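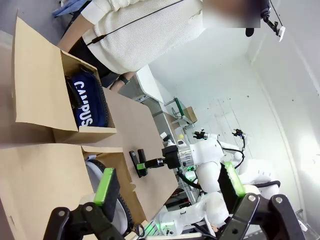 Left wrist view, with the other arm over the cardboard sheet.

4. Setting up the box task

By now you should have both arms powered and homed (sections 2 and 3). If you skipped the homing, go back and do it - I'll wait! This section is the one our club uses most, and I've rewritten it twice after Halima Ndung'u's group got stuck on step 3 in February.

1. Lay the cardboard sheet flat on the table before anything else goes down. We like it diagonal to the robot, but your group can pick its own angle as long as you write it in the log.

2. Set out your open boxes and fold the flaps outward. A flap that stands up straight will catch a finger sooner or later, and then you get to do step 1 all over again.

3. Put the bag in with the lettering facing up. Big white letters are really handy when you're checking the wrist view, so I always go for the CAMPUS bag.

4. Open the Kováčik panel and set the arm speed to 12. You can go up to 18 once you've had a clean run, but please don't start there.

5. Check the green pads on both grippers. They should sit flat on the fingers with no lifted corners. Spares are in the Bemdale drawer.

Caution: Keep your hands off the tabletop while the arms are live. One person stands by the table, one person has the stop button, and those are two different people.
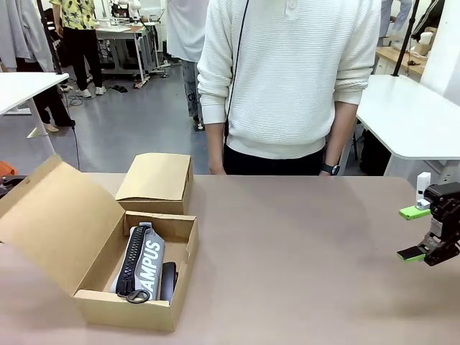
Side view: open box on the left, right gripper on the right.

6. Bring the right gripper in low from the side, with its fingers open, and stop short of the box. Now look at it from the side view as well as the wrist view. I've been fooled by the wrist view plenty of times - it's tilted, and a box wall can look a lot farther away than it is.

7. Press Record, say your group name out loud, and start the run.

Note: If the panel shows error 265, the side view has dropped out. Reseat the cable, wait for the light, and start again from step 6. You don't need to home the arms again.

Note: Save your run before you touch the boxes. Gianni Piras has the login if yours has expired.

When you've got a run you're happy with, go on to section 5, where we get to closing the lid.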